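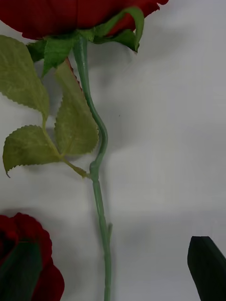
Can I take hay fever tablets with blood pressure medicine?
Posted by Ngaio Stubbs, Rirkcombe

I've been on ramipril since September and my nose is streaming. The tablets in the cupboard are plain cetirizine. Are they all right together?

Jarrah Lowther
Plain cetirizine is usually fine with ramipril. Watch out for the ones with a decongestant added - pseudoephedrine can push your blood pressure up. Read the box, and ask the pharmacist if you take anything else or have kidney trouble.

Elsie Dunstan
Mine made me sleepy so I have it at night. The chemist in Prullbridge checked my list for me, no appointment.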